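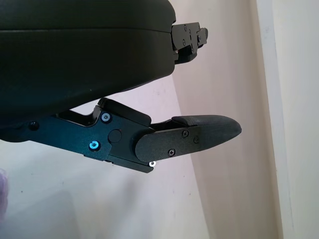

Sirkcombe Bin Sorting Set - README
Version of March 2018

What it covers
Small household goods going into an open-topped bin on a white table. The set holds 300 short episodes, 40 of them set aside for checking. Whether that is enough to say anything about tidying in general, I doubt. One bin on one table is a long way from a bathroom shelf.

Items
Toothpaste cartons, small cans and similar shop goods. The Granau item list says "typical household mix." Typical of whose house, it doesn't say. 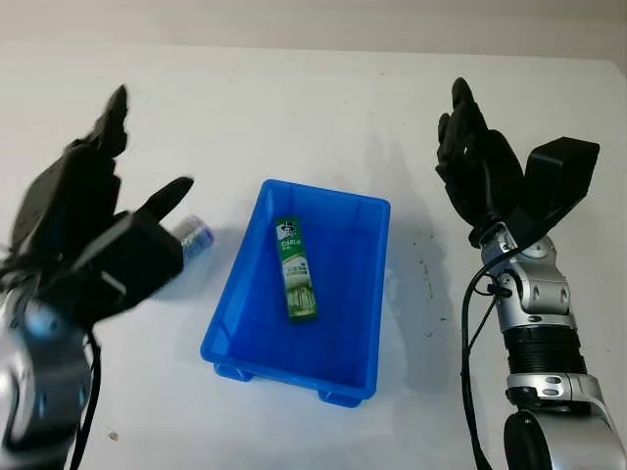 Blue bin with a DARLIE carton inside; small can with a silver top at left.

Labels
Each episode has a item name, a container name and a placed/not placed flag. The flag was set by hand using the Mivow sheet. Treat it with care - a carton lying diagonally on the floor of the bin and one standing against the side both get "placed," and the sheet has no field for how an item lies. 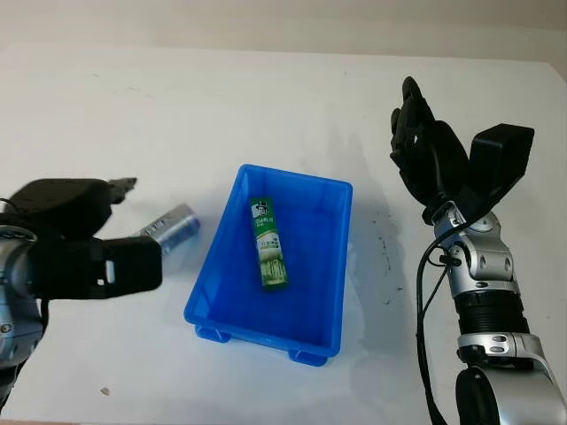 I asked for an angle field in July and was told the Fleury naming rules left no room for one. I don't find that convincing. If you need neat packing, relabel before you train or score anything.

Known problems
- Carton text is partly in Chinese and was not transcribed.
- 20 episodes have no item name.
- "Bin," "box" and "tub" are all used for the container.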